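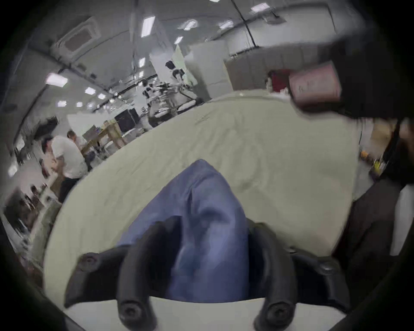 View from the wrist camera of the Wirnum hand-held gripper, blue cloth held between the fingers.

Wirnum Hand-Held Gripper
Demonstration recording tool for manipulation learning

Overview
The Wirnum is a two-finger gripper carried and operated by a person. It records the wide-angle view from the wrist together with finger opening and tool position, so that a task done by hand can be used as a training example for a robot arm fitted with the same fingers. No arm is needed during recording. The tool is made by Flondia and supplied with the Jin recording software.

Fingers
The standard fingers are black, curved and flexible, and are fixed by screws to a white base. They suit cloth, soft packaging and light household items. When picking from a flat sheet, bring both tips down onto the fabric before closing. Closing above the surface tends to catch only the top of a fold, and the cloth slips on the lift. Fingers are sold in pairs and should be changed in pairs. Check the screws at the start of each day's recording.

Camera
The lens is a fisheye type with a circular view. Both fingers stay in sight through the full range of opening, and so does a good part of the room. Dark corners are normal for this lens and are masked in Jin at export. Do not crop the files beforehand, as the calibration refers to the full circle.

Position tracking
Tracking uses fixed detail in the surroundings. Furniture, partitions and ceiling fittings all serve well. Large plain surfaces close to the lens serve badly, and a worktop covered by a single-colour sheet should leave some of the room in view above its far edge. People moving in the background are tolerated if most of the view stays still. Jin marks any episode in which tracking was lost, and these are left out of the export unless the operator overrides the setting.

Recording procedure
Run the calibration clip once per session and again after any finger change. Start each episode with the fingers fully open and the tool held still for 2 seconds. Carry out the task at an even pace. End with the fingers open and clear of the object. Failed grasps may be kept if the operator recovers and completes the task; tag them in Jin as "recovered".

For cloth tasks we suggest around 300 episodes per garment type, with the starting shape of the cloth changed each time. Sets recorded from one starting shape train quickly and perform poorly on anything else.

Specification
Maximum finger opening: 13 cm
Fingers: two, replaceable
Lens: fisheye, fixed focus
Data recorded: video, finger opening, tool position
Software: Jin, one licence per tool

Supplied with the tool
Gripper with standard fingers fitted, one spare pair of fingers, hex key, calibration board, charging lead, carry case.

Ordering and support
Part number 41 covers the complete kit. Spare fingers and calibration boards are ordered separately. Orders are handled from our Dirkusholm office by Tamsin Fitzsimmons. Questions on calibration and export formats go to Huguette Lefèvre. Operator training is held in Dirkusholm every Wednesday and is booked with the order. The next Jin update is due in June and will read existing recordings without conversion.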